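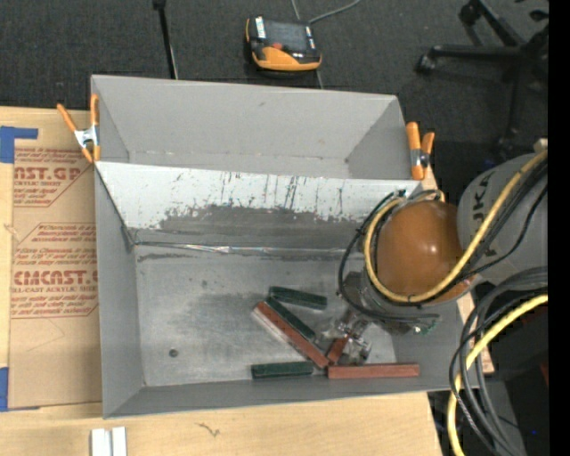

Le bac gris, suite (et pas fin)

Vite fait parce que j'ai 5 minutes avant de repartir. Mardi, donc, journée blocs. Je m'étais promis de m'en occuper en janvier, on voit où ça mène.

Le bac d'abord. Deux compartiments dans la longueur, un étroit, un large. Les blocs peints vont dans le large, les verts et les brun-rouge ensemble, et l'étroit reste vide pour l'instant. J'hésite encore. Y mettre les chutes ? Les blocs trop abîmés ? Pas décidé.

Côté usure, c'est surtout la cloison en pente qui a pris. Des traces foncées à la verticale sur le haut tout pâle, et en bas une grosse bande grise bien râpée. Le fond est marqué aussi, des taches, des petites rayures. J'ai essayé le nettoyant Nuvitz, celui en bidon, puis une éponge, puis les deux. Pas convaincu. Je garde le bac comme ça, il fait son travail et un neuf chez Bakke c'est 45 euros. Non merci.

Les blocs maintenant. Il y en a un long, brun-rouge, avec un côté tout pâle, usé. Je voulais le repeindre. Il me reste un fond de pot Zumari, teinte 761, sauf que ça tire plus sur l'orange que dans mon souvenir, donc à coté des autres ça va jurer. À tester sur une chute avant. Les verts foncés par contre je n'y touche pas, j'aime bien ce vert-là.

Ah oui et le rangement. J'ai voulu faire ça proprement, tout à plat, parallèle, verts à gauche, rouges à droite. Ça tient jamais. Les longs partent en diagonale, les autres se calent contre la paroi de devant et voilà. Une séparation en carton peut-être — ou rien du tout, ça me va aussi.

Reste à faire :
poncer le côté pâle (grain 1000, je crois que c'est trop fin, tant pis c'est ce que j'ai)
essai de peinture sur chute
trouver un usage au petit compartiment
commander des feutres adhésifs chez Drulia pour mettre sous le bac, la table est en bois clair et j'ai pas envie de la rayer

Je remets un mot ici quand la peinture est sèche. Si j'y pense. Bon, je file, je suis deja en retard.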